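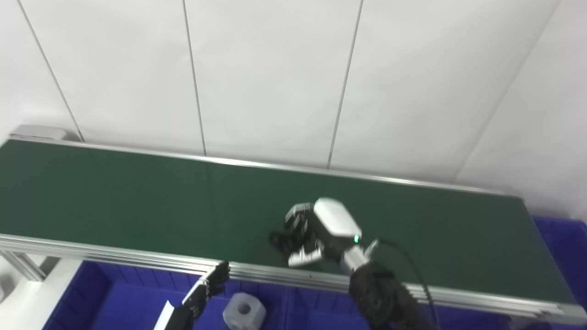 Cleaning and re-tensioning the green belt

Posted Apr 5, 2021 by Urmila Uniyal

The matt green belt looks darker at the ends than in the middle, where the light falls on it. I wipe it with a damp cloth and no detergent, working from the end cap down. The grooves in the near aluminium rail need a dry brush first, or the grit ends up on the belt.

Tension was low again. Yurii Boiko suggested a quarter turn on each side, then 10 minutes of running before measuring. Tracking is now within tolerance at the slow setting. I have not tried it faster.

Running hours at this service: 3,415. Next check is due after another 500.

The bracket bolts were left alone. I will do those in August.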